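Clano Forum > Hardware > Building and Repair
Topic: Power plug on the drive, too tight or wrong one?
Page 1 of 2

skevine_fan
Hello all. I am putting a second drive in my old desktop, it is the Skevine case from my brother. The power plug for the drive goes in only halfway and then it is very stiff. I am afraid to push more. Is there a trick, or did I take the wrong plug? Sorry for my English.

murat_o
Which plug is it, the flat one with the small L inside or the old one with four round pins? These are different and the old one has no business on a SATA drive.

skevine_fan
The flat black one. On the same bundle there is also a white connector which I do not use.

pilotlight
Then you have the right one. Look at the L shape before you push. If the L is the other way around, it will feel just like you say, half in and stiff. I broke the plastic on a 300 GB drive this way and the drive was finished.

murat_o
Agree with the L. Also I would take the drive out of the bay, put on both cables on the table, and slide it back in.

pilotlight
I don't agree with this. When you slide it back, the wires get bent behind the drive and they pull on the plug. It is better to leave the drive where it is and hold the plug by its body, never by the wires. 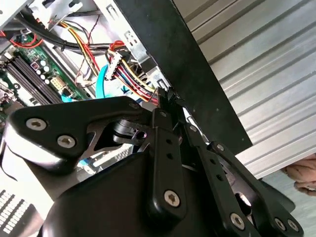

Clano Workshop Notes, no. 24, p. 2

pilotlight
Here is the same kind of place, a small black power connector at the edge of the drive bay. The yellow, red and black wires come down to it in a curve. I like to leave a curve like this one and not make the bundle straight and tight. The blue one is the SATA data cable, it hangs behind the power wires. In my own case I put the data cable in first and the power after, then I have more room for the fingers.

skevine_fan
Thank you, this helps. My data cable is red but I think the color is not important?

murat_o
Color means nothing for data cables. I have had blue, red, black and one ugly orange from Van den Broek, all the same inside.

candine_user
I read this and I must say something about the tie wraps. Please do not tie the power and the data cable together right at the plug. In my Candine case the seller did this and the plug was always pulled a little to one side. In July it started to lose the drive, one time in the morning, next time not for two weeks. I changed the drive first, which cost me 100 for nothing.

pilotlight
It can also be a bad plug. The side pull does not do so much, I have had tied cables for years.

candine_user
Maybe for you. I cut the tie and the problem was gone, and I did not change the plug.

murat_o
You are both a bit right I think. A loose plug with a pull on it is worse than a loose plug without. skevine_fan, did you look at the L now?

skevine_fan
Yes, I looked with a lamp. It was the wrong way around. I turned it and now it goes in without force, all the way. The computer was off from the wall, I did this before you ask.

murat_o
Good. Before you close the case, check that no wire touches the fan.

skevine_fan
One wire was close. I moved it behind the bay. Now the drive is in the list but it says "not initialized", is this normal for a new one?

pilotlight
Normal. Open a new topic in Software for this, the moderators here don't like it mixed.

Go to page: 1 2 Next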